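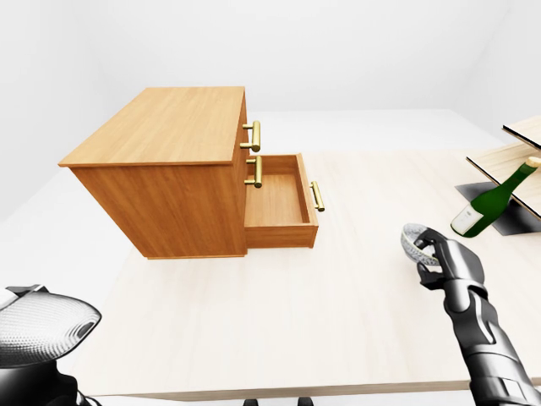 **Abbildung 3.** Aufgabe »Schale in Schublade« in der Simulation, Blick aus der Kopfkamera. Die unterste Schublade ist offen, die rechte Hand hält die Glasschale.

### 4.2 Was beim Ablegen schiefgeht

Ich gebe zu, dass ich diese Aufgabe anfangs für die langweiligste im ganzen Satz gehalten habe. Schublade auf, Schale rein, fertig, dachte ich (und habe das Kimutai Ndung'u auch so gesagt, der mir das bis heute vorhält). Dann kamen die ersten Auswertungen, und ausgerechnet hier lag unsere Strategie Kirui hinter allem zurück, was wir sonst getestet hatten!

Trainiert haben wir mit 2503 teleoperierten Demonstrationen, alle in der Umgebung Galilley aufgenommen. In jedem Durchlauf würfeln wir die Lage des Schränkchens und der Schale neu aus, dazu kommen Störobjekte am Rand, in Abb. 3 zum Beispiel das Regal mit der grünen Flasche. Auf die Flasche hatte ich als Fehlerquelle gewettet, weil sie so schön glänzt. Die Wette habe ich verloren: Ohne Störobjekte blieb die Erfolgsrate praktisch gleich.

Das eigentliche Problem ist der Moment zwischen Greifen und Loslassen. Die Schale wird leicht gekippt gehalten, so wie in der Abbildung, und die Finger liegen außen herum. Wer sie so über die Schublade fährt und die Hand einfach öffnet, lässt sie auf die Kante der Seitenwand fallen. Menschen drehen beim Absenken ganz nebenbei das Handgelenk nach. In unseren Demonstrationen steckt diese Drehung auch drin, sie dauert im Median aber nur 15 Zeitschritte und geht beim Training im langen Anfahrweg schlicht unter.

Wir haben deshalb zwei Dinge geändert. Erstens gewichten wir Abschnitte mit starker Handgelenksrotation im Verlust höher, das ist eine Zeile Code und hat mich trotzdem einen halben März gekostet. Zweitens sagt das Netz jetzt zusätzlich die Neigung des Schalenrands voraus, deren wahren Wert uns die Simulation ja gratis liefert. Mit beidem zusammen gelingen 74 Prozent der 2000 Testdurchläufe. Die Gewichtung allein bringt schon den größeren Teil des Gewinns, die Neigungsvorhersage hilft vor allem dann, wenn das Schränkchen weit hinten auf dem Tisch steht.

Offen bleibt die linke Hand. Sie ist in dieser Aufgabe nur Zuschauerin, wandert aber in manchen Durchläufen ohne erkennbaren Grund nach vorn und verdeckt dann die Sicht auf die Schublade. Gelenkwinkel einfrieren hilft, ist mir aber zu grob, und für die beidhändigen Aufgaben in Abschnitt 4.3 fällt diese Lösung sowieso weg.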